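Ticket 578: Can-to-basket policy stalls before grasp
Project: Korklow
Opened by: Samran Chaiyaporn
Assigned to: Afroza Abeysekara
Status: Resolved, follow-up open
Date: 16 Feb 2021

Samran Chaiyaporn
Checkpoint 483 reaches for the spray can and then stops short with the fingers open. The arm holds position until the episode times out. No fault from the hand controller, no joint limit warnings. The previous checkpoint does not do this on the same start states. The only change between them is the new wrist-force input that Etornam merged last week.

Afroza Abeysekara
Can you attach a head camera view at the stall and the force trace for the right wrist? Also confirm whether the tare runs before or after the arm leaves the home pose.

Samran Chaiyaporn
Trace uploaded to the Tamihana share. Tare runs before. Head camera view at the stall is below. The can is leaning a little in the cutout, so I reset it upright and repeated. Same result.

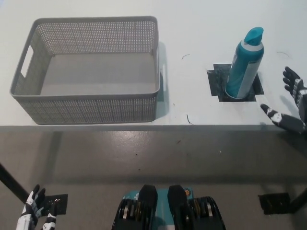 Head camera, right hand open beside the can, basket empty.

Afroza Abeysekara
The lean is probably not the cause. The trace shows a steady offset on the wrist z axis as soon as the arm extends. That is hand weight. The training episodes were tared with the arm already extended, so the policy has only seen that offset after contact. My guess is it reads the offset as a grasp in progress and waits for the lift phase.

Etornam Bawa
Confirmed in the code. The recorder tares at the pre-grasp pose, the runtime tares at home. I missed this in the merge. Two options: move the runtime tare, or subtract hand weight using the arm model. The second is cleaner but needs the mass values for the new hand, and Ute has those.

Afroza Abeysekara
Move the tare for now.

Samran Chaiyaporn
Patched and rerun with checkpoint 483, no retraining. 20 episodes, 2 stalls. Both stalls are late, after the fingers touch the can — a different problem from this one. I will open a separate ticket.

Ute Gerlach
Mass values are in the Irham config branch. Please keep the gravity subtraction as a follow-up on this ticket and do not mix old and new force data in one training set until it is merged.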